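My Zulon has 13 horsepower and weighs less than my old bicycle with all the bags on it. I know 13 is not a big number. On Saturday I took it for the first time to the hill at Plosmont, where the local electric club closes the road in the morning, and I want to write it down before I forget.

The climb is 600 meters long with four corners. My first run was too careful. In the second corner I closed the throttle completely, and an electric motorcycle does not forgive this, you feel the brake of the motor immediately.
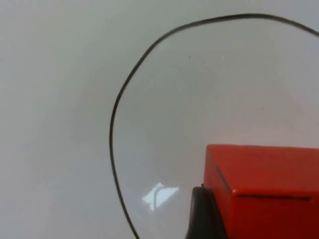
Black cable on a pale surface.

For the second run I put the regeneration down to 40 percent and it was much better. I could roll into the corner and open again early. A big Nasrallah went up after me and it was of course much faster, but I was happy with my line.

In August there is the longer climb at Grulladora. I still have to decide if I buy softer tires for it.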